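Stacking cubes on a plain white table – what's your setup?

Uvstead wrote:
I've been hooked on little colored cubes lately! Mine live on a white tabletop against a bare wall, and the colors just pop. Red is my favorite for the bottom of a stack, yellow goes on next, and I mark the starting spot with a small black square. My best so far is 4 high, all with the edges lined up.

Brannigan wrote:
Fun! I'd skip the marker though. Markers slide. I like a bare table and a good eye.

Uvstead wrote:
Mine stays put fine. A black square under red is so easy to find again.
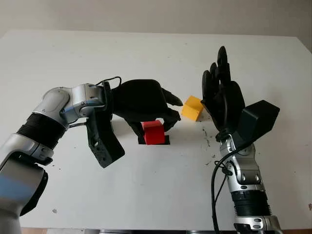 Lemotia says to forget the marker debate and look at the table first, and I'm with Lemotia on that one. A slick top lets everything drift when you bump it. I own 111 cubes (yes, really) and they all behave better on felt.

Brannigan wrote:
Felt?? Too soft, they lean. Hard top all the way. Try five high, Uvstead, and post how it goes!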